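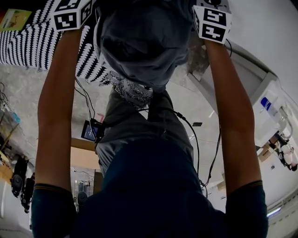 A reader at Lasham wrote in to ask whether wrist markers are worth the trouble at all, when a hand tracker could give you the same poses from video alone. For rigid objects it probably could. With clothing, the fingers spend much of the task buried in cloth, and our hand tracker lost them there. A cube on the wrist usually stays in view of the head camera.

How to align head and gripper recordings for garment folding

This page covers the steps we used for the Sketik folding study. You need a head camera, a pair of wrist cubes and the hand-held grippers.

Step 1. Measure each cube. Print the faces flat, glue them on, and then calibrate the cube as a whole. Don't trust the drawing. Ours was off by 2 mm on one side, and that was enough to tilt the wrist pose.

Step 2. Start all recorders, then clap twice in view of every camera. Use the claps to line up the streams. We resample everything to 30 frames per second.
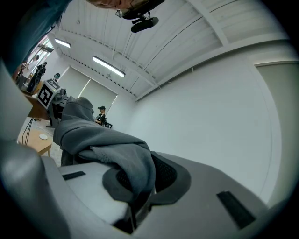
How many folds do you need before training is worth starting? We began at 20 per garment type, and the first policy could pick up a sleeve but not finish a fold.

Step 3. Solve the wrist pose from every visible face together. Solving one face at a time makes the pose jump when the cube turns.

Step 4. Fill short gaps by interpolation — up to 19 frames in our case — and cut the recording at anything longer.

Step 5. Train on both views. In the Livell tests, the head view alone placed the hand well over the garment but often closed on two layers of cloth. Adding the gripper view reduced this. Thick sweatshirts are still the hardest case.

The calibration script was updated in April. Older cube files need to be converted before you run it.

Last edited 22 July 2021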